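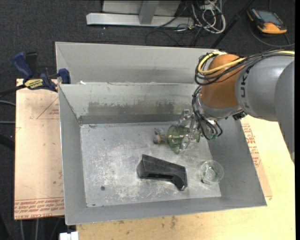 Lozano Workshop Opens Doors for Robot Picking Demonstration

Jun 15, 2022

LOZANO – Stirkeo, a small automation company, held an open day at its workshop on Grollis Street, where visitors watched a robot arm work on picking mixed items out of a metal bin.

The company is developing a picking system for businesses that handle small orders of many different products. Visitors came in groups of up to 25 during the morning and afternoon. Each group had time at the bin with the engineers, followed by a short talk in the meeting room upstairs.

Picking single items from a bin remains one of the harder jobs to automate, the engineers told the groups. Parts lie at odd angles, lean on the walls or hide one another. Clear plastic is a particular problem because many cameras see through it or pick up reflections from whatever is behind it. Dark parts with flat faces can be difficult in a different way when they lie against bare metal and leave little room for the fingers to get underneath.

Stirkeo keeps a collection of almost 400 test items on shelves beside the workshop. They include cups, brackets, bottle caps, broken toys and pieces of hardware. Staff change the contents of the bin often and keep a record of every attempt. The target is 1,000 attempts a day by November, when the company plans to begin a trial at the Wernent parts warehouse on the east side of town.

Wernent ships replacement parts for kitchen and laundry equipment. Workers there now fill small orders by hand from open bins. The warehouse said the trial will cover one packing line and will run for 2 months. Any decision on buying a system would come after that, and no jobs on the line will change during the trial.

Several visitors asked about speed. The engineers said a practiced worker is still faster with most items, and that the work this summer is aimed at fewer dropped parts. Others asked what happens when the arm cannot find a way to hold something. In the planned warehouse setup, the bin would be passed to a worker at the next station and the order would carry on from there.

A group from the evening machining class at Lozano Technical School also attended. The school and the company are discussing a work placement for students in the fall, covering gripper parts and basic wiring.

Stirkeo plans to hold another open day after the warehouse trial. Admission will be free, but places must be booked in advance through the company's front office. Children under 12 must come with an adult, and closed shoes are required on the workshop floor.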